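Study Tables for the Ground Floor Room: Surface and Layout
Student project report, Idholm course in interior materials

1. Background

The ground floor study room at Idholm has been used for group work for several years, but the old tables were too low for laptops and too deep for two people to share papers across. Our group was asked to look at one replacement table, test it in normal use, and say whether more should be ordered. We had four weeks for the work, all of it in October.

The budget was fixed before we started. It covered one test table, cleaning supplies and a small amount for edge repair. We did not choose the legs, which were taken from the old tables and cut to fit.

2. What we wanted to find out

The main question was the surface. Students had complained that the old dark tops showed every fingerprint and made the room feel heavy in the afternoon, when the daylight is weak. We wanted a light top with a visible grain that would not glare under the ceiling lights. We also wanted to know how deep the table should be, and if marks from pens, cups and bags would come off with plain water and a cloth.

3. Choosing the top

We compared samples from two suppliers, Stotska and Mertens. The Stotska samples were warmer in tone, close to yellow under the room lights. The Mertens samples were paler. We laid the samples on the old tables and left them there for two days so that people could write comments on a sheet next to them.

The sheet had 31 comments at the end. Most preferred the paler samples, though several people said they looked cold next to the blue-gray floor. We agreed with that to some extent, but the paler tone was easier to read on and we picked it. The depth was set at 700 mm, which leaves space for a laptop and an open notebook - one behind the other, not side by side.

The grain was harder to agree on. A strong grain hides scratches but is tiring to look at behind a page of text. The top we settled on is a pale beige with a slightly gray cast. 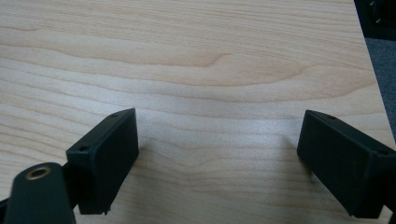 Page last changed: October, 4:14 p.m.

4. Testing

The table was placed by the window wall and used like any other table. We did not put up a sign, so people treated it the way they treat the rest of the furniture. At the end of each afternoon one of us wiped half of the top with water and the other half with Amo, the cleaner already kept in the supply closet. The halves were switched every second day.

Pencil came off both halves without trouble. Ballpoint came off with Amo but left a faint line when only water was used. Cup rings were gone after one wipe if they were fresh. Rings left overnight took up to 14 wipes with water, and we would not expect a student to keep going that long.

Glare was checked by sitting in each seat with the ceiling lights on. From the seat facing the window there was some reflection in the morning. Turning the table so that the short side faces the window fixed it, and we left it that way.

5. Problems

The cut legs were not all the same length, and the table rocked until we added felt under one of them. The front edge was also sharper than we wanted. We sanded it by hand and sealed it again, but the sealed strip feels rougher than the rest of the top. A supplier should do this step if more tables are ordered.

6. Result

We recommend the same top at the same depth, with new legs. The cleaning instructions for the room should name Amo for ink and water for everything else. The samples we did not use are in the cabinet under the printer and can be borrowed by the next group.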